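Workshop > Bench notes > Machines doing chores
Filed under: Robots at work, Safety checks, Long reads
January, by Laurier Lévesque

Pre-run and walk-round checklist, cell 2, with comments

This is the sheet we use at Flallen before the arm is allowed to handle processors, with the comments I typed up after the January walk-round. Several people asked to see a filled-in one because they are trying to decide whether a machine can take over some of the dull jobs on their own benches. I'm on the side of the machines here, I should say, and I came away from this one more cheerful than I went in. But a checklist is a checklist, so the marks are as they were given on the day. P is pass, R is pass with a remark, F is fail and fix before running.

The job is small. A desktop processor sits in a holder on a grey fixture panel, the gripper goes in, takes it by two opposite edges, lifts it clear and moves it on. A person does this without thinking while talking about their holidays. For the arm it is a proper piece of work.

PART A. BEFORE POWER

A1. Walkway clear, floor dry, nothing leaning on the cell.
P. Stools had been put away for once.

A2. Stop button reachable from both working positions.
R. Reachable, yes, but from the left position you have to stretch past the monitor arm. Ask the shortest person on shift to try it, as well as the tallest. Move the monitor arm.

A3. Stop button tested.
P. Tested twice, before the morning run and again after lunch. Restart needs a separate action at the panel, as it should.

A4. Cables inside the reach of the arm secured, with slack where slack is meant to be.
R. I'd like every loop tied at two points. One tie lets it swing. Campbell are supplying the longer ties and until they come we use what's in the drawer.

A5. Frame bolts and panel fixings hand-checked.
P. Nothing turned under a firm hand. I did the lower ones kneeling, which I mention only so that whoever has this sheet next brings a mat.

PART B. FIXTURE AND HOLDER

B1. Fixture panel sits flat and does not shift when pushed.
P. Pushed at both upper corners and in the middle.

B2. No rough edges, cracks or lifted corners on the holders.
P. Run a fingertip along each lip with the power off. Gloves hide burrs, so take them off for this one and put them back on afterwards.

B3. Holder grips the part loosely enough to release and firmly enough to keep it still.
R. This is my favourite line on the whole sheet, because it's where the chore is really being won! When we started, everyone looked at the arm. The arm was fine. The holder was letting the processor settle at a slightly different lean each time, and the fingers were arriving very politely at a place where the edge wasn't. Birkar, who make our fixtures, changed the slot and we have been happier ever since. I still want the lean checked by eye at the start of every shift.

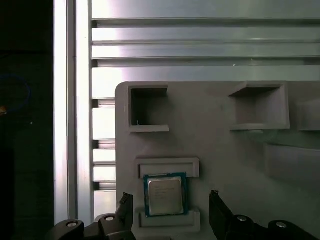
What surprised me is how much of the skill has moved out of the robot and into the plastic. You can call that cheating if you like. I think it is what every good workshop has always done, with jigs and stops and a pencil line on the bench, and I don't see why a machine shouldn't have the same help. The limit is obvious, though. Take the same arm to a kitchen drawer, where no spoon has ever sat in a holder in its life, and you would have a much longer list of remarks.

B4. Part presented the right way round.
P. Still done by a person. Contacts away from the operator, label side out. We have a card taped up with the wrong way crossed through.

B5. Anti-static point connected and tested, wrist strap on the hook.
F, then P. The strap was on the hook and the lead was in somebody's pocket. Found, fitted, tested. Please leave the lead with the strap.

PART C. GRIPPER

C1. All visible screws present and seated.
P. Look at them with a torch held low, then from above. If a head looks proud, stop and check it with the driver. Don't nip it up "while you're there" without writing it down.

C2. Finger tips clean, notches free of dust and fibres.
R. A thread of cloth in one of the notches. Picked out with a wooden stick. Somebody has been wiping the tips with the wrong rag, and there is a tub of lint-free wipes on the shelf marked for this.

C3. Fingers open fully and evenly.
P.

C4. Fingers close evenly, no snatch at the end.
P. You can hear it when this is wrong. There's a small click in the last bit of travel. I listened for it through 12 closings with nothing in the gripper and didn't get it.

C5. Grip setting matches the job card.
R. The card said 18 and the screen said 18, so that is a pass. The remark is that the card doesn't say eighteen what. It's our own scale, everyone on this shift knows it, and a new starter wouldn't. Write it on the card.

C6. Hold test: part gripped by its edges, held still, watched for slip.
P. I stood and watched this one longer than I needed to. A processor edge is thin and there is hardly anything to get hold of, and a year or two ago I'd have told you that suction was the only sensible way. Two plain fingers with a bit of tooth to them can do a decent job, given a patient approach. We watch for creep at the lower corners and for any twist between one finger and the other.

C7. Hands out of the cell during the hold test.
R. I had to remind myself as well as everybody else. The temptation to put a palm underneath, just in case, is very strong when you know what the part costs. Use the catch tray. The tray doesn't have knuckles.

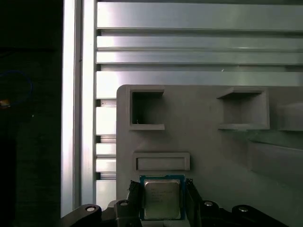 Can a robot be left alone to do this job yet?

For a steady run of the same part, from a checked holder, it can work without someone standing over it, provided a person stays in the room and looks in between batches. We wouldn't leave it overnight, and we wouldn't swap to a different size of processor without going through Parts B and C again from the top.

PART D. THE RUN

D1. First cycle at reduced speed, operator at the stop button.
P. Always. Even when it's the same job as yesterday, even when the van is waiting.

D2. Approach path clear of frame and fixture.
P. The closest point is where the fingers drop in beside the panel. I marked it with tape so that the next inspector looks in the same place.

D3. Part lifts clear before it moves sideways.
R. Passes, but only after we added a short pause at the top. Without the pause the sideways move started a whisker early. No harm came of it. I'd sooner have the pause and lose the time.

D4. Missed picks logged.
P, and I'm going to be a bit long here because this is the bit visitors ask for. In the last logged batch the arm made 660 attempts and missed 25. A miss means the fingers closed and the part stayed in the holder, or the program gave up and backed away. Nothing was dropped outside the tray in that batch. Most of the misses were bunched together after a break, and when we went through them the holder had been reseated in a hurry. (See B1. Push it at both corners!)

Is that good? A careful person would beat it on a good morning. A careful person in the last hour of a long shift, I'm less sure. The arm doesn't get better or worse as the day goes on, so when the misses start to bunch you know that something in the cell has changed, and you can go and find it. I have inspected a lot of hand benches where that kind of plain signal would have been a gift.

D5. Recovery after a miss: arm backs off and waits.
P. It used to try again by itself. Now it waits for a person, who looks first and presses second. Prostdale, the other site, allow one automatic retry. I've written to them about it in a friendly way and they have written back in a friendly way and we still disagree.

D6. Part looked over after handling, edges and contacts.
R. We do one in every tray under the magnifier. I'd like the person doing it to be someone other than the person running the cell. That isn't always possible with two on shift, so the rule for now is that you swap at the break.

D7. Noise, smell, heat.
P. Nothing to note. Touch-check motor housings with power off only.

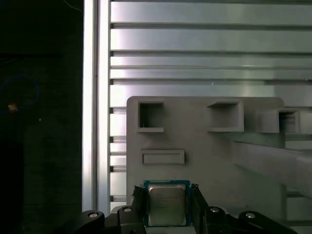

PART E. CLOSING DOWN

E1. Gripper emptied before power is cut.
P. Don't park it with a part in the fingers. If you have to leave in a hurry, stop it, leave it powered and hang the yellow tag.

E2. Arm in the rest position, tag on.
P.

E3. Log signed, remarks copied to the board.
R. Copied, but in my handwriting, for which I apologise. This typed version replaces it.

E4. Actions from last time closed.
R. Monitor arm still open, for the second month. Tape on the floor edge done. New wipes done. The mat for kneeling, see A5, is now an action too.

GENERAL REMARKS

People want a yes or a no about whether machines are ready for ordinary work, and what I can offer is a sheet with a lot of Ps on it and a fair number of Rs. For this chore, on this bench, I'd say it is ready enough to be useful, and I'm delighted, because picking processors out of slots is a job that makes people's necks ache. The person who used to do it all day now sets up the holders, does the magnifier check and keeps the log, and she has found faults in the fixtures that I walked straight past.

Next on the list is putting the part back in. Going in is harder than coming out, everyone who has tried it will tell you so, and the slot that lets go so nicely is a bit mean about taking anything back. We have a draft of Part F with four lines on it and three of them are questions. If you run something similar and have a good line for checking insertion, send it over and I'll try it at the next walk-round.

Copies: cell 2 board, Birkar (Part B only), Prostdale.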